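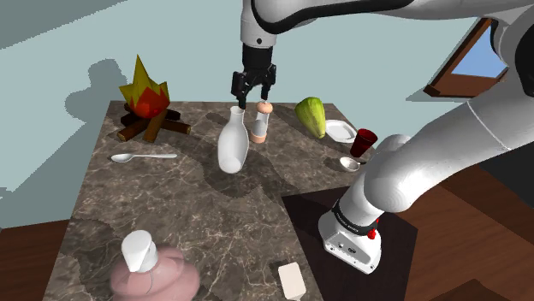
How often does the simulated cell need to be checked against the real one?

Every time somebody touches the real one, plus once a month whether they did or not. The vendor guide says a matched cell "stays matched." Ours went out by the second week.

A word on how we got there, as several of you asked after the last newsletter. We bought into the Druveo package in the spring on the promise that we could set up the arm on screen, try out our pick routines there, and carry them over to the bench at Prultport with little more than a file copy. I was doubtful then and I'm a bit less doubtful now, but only a bit.

The setup itself is dull work. You place the base, put in the arm model, attach the gripper, and then type in the offset from the wrist flange to the fingertips. That last number is where most of our trouble came from. The file that shipped with the package was for a longer finger than the one we use, so every grasp on screen looked fine and every grasp on the bench came up short. Ayman Belkadi found it by putting a steel rule against the real gripper. He has since entered the measured value and locked the field, and please leave it locked.

Next comes clutter. The stock table comes with one cube on it, and an arm will pick up a cube all day long. Our current layout has a tall narrow-necked bottle in the middle, a little shaker right behind it, a spoon lying flat, a squash, some dishes over by the elbow and a campfire model in the back corner. The shaker is the useful one. The fingers have to come down close to the neck of the bottle to reach it, and a wrist angle that's slightly off shows up as a contact warning straight away. The spoon is useful too, mostly for showing how bad our flat-object routine still is.

We ran 1,757 grasps in that layout over the past month. The contact log flagged 400 of them. I've seen the slide going around that calls this "better than three in four," and I'd ask people to stop showing it to visitors. A grasp without a flag in simulation means the fingers didn't hit anything they weren't supposed to hit. It doesn't tell you the spoon would have stayed put on its way to the bin. We repeated 32 of the unflagged ones on the bench and wrote up the results in the cell log, and they make less cheerful reading.

Lighting is the other sore point. Illavo, who did the scene files, like strong shadows, and they'll tell you that hard shadows make the vision side sturdier. Maybe so. I haven't seen a comparison and I've asked twice. Until one turns up we're keeping a flat-light copy of every layout alongside theirs.

For anyone taking a turn on the cell in December, the monthly check goes like this. Home the real arm and the simulated one and compare joint readings. Send both to the four corner points and write down the difference at the fingertip. If any corner is off by more than the limit on the sheet, stop and redo the base calibration. Don't nudge the table in the software to make the numbers agree. It has been done, we know it has been done, and it cost us most of a week.

The Liao plugin, which is supposed to do all of this by itself, is still on trial. It passed a cell that I had put out of line on purpose. Their support desk has the log and we're waiting to hear back. Until then, use the sheet.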